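Treltham Table Displays – progress report, second one, for the Sturkano fund

Sorry this is later than agreed. Short version first, detail after, money at the end.

Where we are. The grant was £3052, paid in one go, and just over half is spent. Work is on the everyday-objects strand, i.e. things people had in the house, put on a table and talked over. No glass cases. The Tinov branch goes first, then the Majimbun hall once its floor is dry enough to carry tables in. Treltham gets what's left over, as usual, though we do have the storage.

Objects. 33 on the list now. Tins did best, everyone has tins. Mugs nearly as good but a lot of them chipped and we sent those back. We've stopped taking anything electrical. Also stopped taking books, they come in boxfuls and then somebody has to say no to the rest.

Labels. Draft wording done for the travel table and the kitchen table, not for the sewing table. Kept to a couple of lines each. The first go was too long and read like a museum, you said so last time and you were right. Will send the text seperately.

Travel table is furthest on so that is mostly what this report covers. Main piece is the cork globe on its metal stand. Meant for sticking pins in but we're leaving pins out, see below. Flat box at the bottom, tins on the box, globe on the tins, mug at the front. That gives three heights without buying any plinths, which saves the plinth line in the budget completely.

Globe, tins, rose mug: 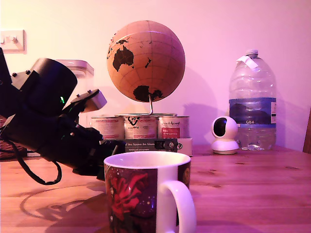
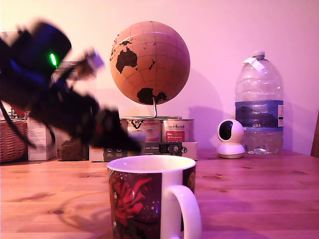
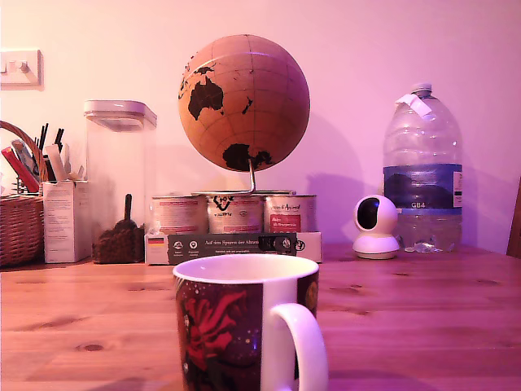 Treltham, 28 August 2019

Points on the travel table, in no order.

Globe is the right size for it. Cork is pale and the land is printed very dark so you get Australia and Antarctica straight off. Want to keep it showing that side. The schools group liked starting from the bottom of the world and it gets the younger ones arguing. The latitude and longitude lines are thin but they are there if a teacher wants them.

Base of the stand has to sit across the tins. Two tins or three both look all right, I'd go with three for the Tinov table, there will be children. A dab of museum wax under each tin as well. Wax is ordered, not here yet.

Tins themselves: labels don't match and I'd leave it that way. The one with the red panel should stay on the right where it shows up. One reviewer wanted them all turned to plain metal. Disagree, the labels are what people stop for.

Mug. Dark one with the big red rose and the white specks, like stars. Handle to the right. Was going to be swapped for a plain white one but it's the only strong colour on the table and it stays. If it's in reach it will get picked up. Fine. We have a spare mug, not the same pattern.

Shadow on the wall. The globe throws one to the right and it's soft, quite nice. Tinov has a pale wall too so should work there. Majimbun is wood panelling, may need a sheet of card behind, to be tested.

Pins. Decision needed from you please. Visitors could pin where family have lived. Popular idea in the meeting. Against – loose pins, small children, and the cork would be a mess by the second week. My suggestion is paper slips in a bowl and we type them up after. Costs nothing.

Money. Spent so far on the van, two trestle tables, label card and the printing deposit. Leaflets quoted at about 1000 copies, folded, waiting on the logo from your side. Can't go to print without it so that one is holding us up a bit. Underspend on plinths we'd like to move to transport, is that allowed without a form?

Not going well: the sewing table. Two good offers fell through. Opening hours at Majimbun still not confirmed either, I've chased twice.

Next. Labels for the kitchen table printed. Wax test. Trial set-up at Tinov, packed in order so teh travel table comes out first and in one crate. Condition notes for the globe and mug before they leave, cork dents easily.

Next report at the end of the autumn term, shorter I hope.

Last updated: August, comments open

Comments

Reader at Tinov: Please no pins. We had pins at the summer thing and I was finding them in the carpet for weeks. Slips are fine, can bring a bowl.

Reader: Lovely mug. Is the kitchen table still wanting jelly moulds? I have copper ones, one dented.

Reader at Majimbun: Hours should be settled soon, waiting on the key rota. Card behind the globe ok by us but don't tape it to the panelling.

Treltham Table Displays | Contact the office | Text and pictures copyright Treltham Table Displays | Back to top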